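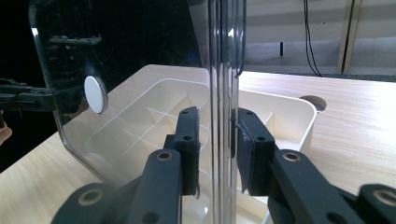 Craft Room > Small Storage > Beads and Buttons

Setting up a compartment tray inside a clear box

I put off sorting my beads until November 19, 2021, when I knocked a jar of seed beads into the heating vent (still finding them!). So this is how I do it now, tray inside a box, and it takes me 30 minutes if I leave my phone in the kitchen.

First, wash both pieces in warm soapy water and let them air dry. Paper towels leave lint on clear plastic and it'll drive you nuts. Peel any price stickers while you're at it.

Next, set the tray in the box before you fill it. Lower one short end, then the other, and press the corners gently. If it rocks, take it out and turn it around.

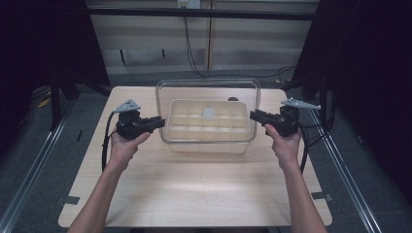 Compartment tray sitting inside the clear box.

Now the fun part! I go by color along the rows, lights at the back, darks up front, and I keep 2 cells empty for whatever project I'm on. Fill with a little spoon or a folded index card, and stop a bit below the top of the ribs or the beads will hop over to the neighbors the first time you carry it. My friend Catriona Rankin sorts by size and swears it's faster, but she makes the same bracelet over and over.

When you want the tray out again, hold the box by its walls

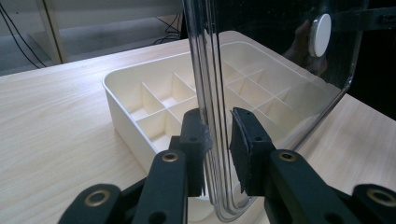 and keep it low over the table, so a slip only costs you a small mess. Lift the tray straight up with both hands. Tilting it is how I mixed 25 grams of matte blue with the shiny blue, and yes, I picked them apart by hand over a whole weekend.

Labels go on last. I use masking tape and a fine marker.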